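Wednesday, just gone seven, and the machine has finished its song. Ours plays a little tune, eleven seconds of it, then beeps every minute until somebody comes. So you come. Coat still on, usually.

This is a piece about laundry, which is to say a piece about the ten minutes after the wash and the ten minutes before it, since the bit in the middle looks after itself. We asked readers in June how they manage theirs. 256 of you wrote back. Some of you wrote a lot.

## The bag question

Start with where it all goes when it's dirty. Baskets, bags, a heap on the landing. The heap got more votes than anyone wanted to admit to.

Bags are winning, and I can see why. A bag squashes into the gap beside the machine, it goes over your shoulder on the stairs, and when it's empty it folds up to nothing. The Kakel is the one most of you named, a plain upright thing with two handles and a drawstring you'll lose by Christmas. I've had one for a while. Good and wide at the top. Tips over if you put one heavy jumper in first, stands up fine once it's got towels at the bottom.

White ones show everything, mind. A reader in a top-floor flat swears by white for exactly that reason, she washes the bag when it looks grubby and so it gets washed. Mine is navy and has been washed, I think, once.

Baskets still have their people. A basket keeps its shape, you can carry folded things in it and they're still folded when you get there. The Yeoman is the old faithful, hard sides, comfy handles, takes a full load of sheets. Takes up half the utility room too. If you've got a utility room. Most of you haven't, you've got 13 inches next to the washer and a door that opens the wrong way. 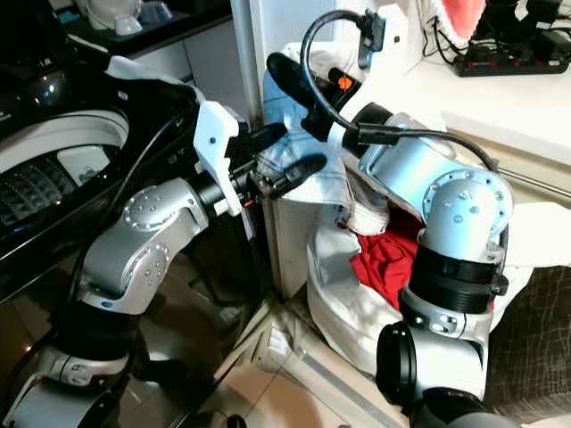
*Home & Utility Desk*

A bag on one side, the machine on the other, cloth in between. It's the layout most of us end up with and it's not a bad one. Everything within reach, no walking about with armfuls of socks.

## Getting it out

The drum is where things go wrong. Duvet covers eat pillowcases. Tights tie themselves round everything. Don't haul the lot out in one go, take the big flat things first and give each one a proper shake as it comes. Two hands, top corners, snap. Then the small stuff is just sitting there.

The shake matters more than any spray or gadget we tried. We did a fortnight of shaking versus not shaking at home, same shirts, same line, and the shaken ones needed half the ironing. The others looked like I'd slept in them. One I had.

Lighter cloth first if you're short of rail. It dries quick and frees up the space. Heavy cotton can wait in the machine for twenty minutes without coming to harm, though not overnight, we've all done overnight.

And check the rubber seal round the door. Run a finger along the bottom. Hairgrips, a coin, one baby sock, a grey paste you don't want to think about. Wipe it with an old flannel and leave the door ajar. Thats the whole of machine care for about a year.

## Worth the money?

We looked at 13 bits of laundry kit for this page and would keep maybe four.

The Cavano airer, yes. Dear, but it doesn't sag in the middle and the feet grip on lino. Opens in one go. Won't fit behind a door when folded, so measure.

Mesh bags for small things, yes, get two, the zips go.

Folding board, no. It's a board. Made very tidy T-shirts for an evening and has lived under the bed since then.

Scent beads, no from me. Several readers very much yes. We'll leave that there.

A hook on the side of the cupboard, the stick-on sort, yes and yes. Hang the bag from it and the bag stops falling over. Cheapest thing on the list and the one I'd buy again tomorow.

## Folding, or not

Here's where the letters got heated. One camp folds at the machine, standing up, straight into piles for each room. The other carries the lot to the sofa, puts the telly on and folds there, or doesn't.

I tried the standing way for a month. It works if the top of the machine is clear, which meant moving the washing powder, the tin of pegs, a dead plant and the instructions for a boiler we no longer have. Did that. Felt marvellous. There's now a new plant on it.

Towels in thirds, then half. Shirts on hangers while damp. Pants do not need folding, I won't be told otherwise. Fitted sheets: tuck one corner inside another, do the same at the other end, lay it flat, get it roughly square and shut the cupboard door on it quick.

A reader with four children kept a tally of the loads she did last year. 596. She does hers first thing, before anyone's up, with the radio on low, and says please could we print that turning socks the right way out is the job of whoever wore them.

Printed.

Next month, stains: gravy, biro and whatever it is that comes off new jeans. Send us your worst.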